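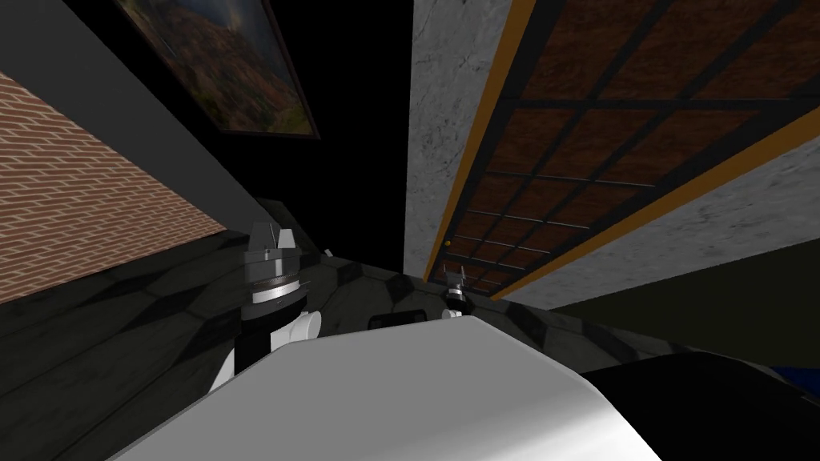
I look after one robot. There are bigger jobs going at Skemeteck, but mine is the white one with two arms, and I've had it since April, when the last chap went off to Holmgren and left me a drawer of hex keys and a note saying "left wrist, good luck".

Well! The left wrist. You run the arms through their morning stretch, 112 positions one after another, and at position 70 the left one gives a little shrug. The right never does it. The right is an angel, frankly, and I've hardly had a cover off it.

I tried the obvious things first. I zeroed the joint again, I swapped the cable, I put in a new bearing from Gernari (lovely people, dreadful parcel tape) and I slowed the whole routine right down. Still it shrugged. So last night I stayed late with a flask of tea and took it through by hand, one step at a time, stopping at 69 to have a biscuit and a think.
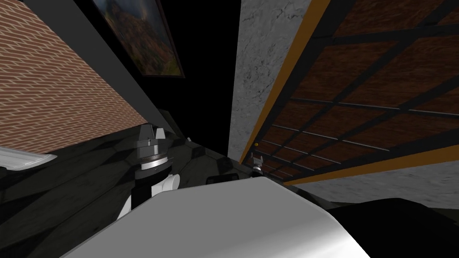
Left arm up, right arm away by the pillar, kettle on.

Then I gave it 70, and there it went – up, a tiny twitch, down again. I put my palm on the black part of the arm and felt it through the casing, like a cat deciding whether to get off your lap. I did it again. I must have done it until ten o'clock.

The form from Flelteo wants a fault code, and the only one that fits means a new wrist, 2000 pounds and the old one in a skip. I filled in everything else. Then I wrote "within tolerance", signed it, and said goodnight to the pair of them.

I'd got my coat on and one hand on the light switch when I looked back and, feeling a proper fool, shrugged at it.

Last updated: April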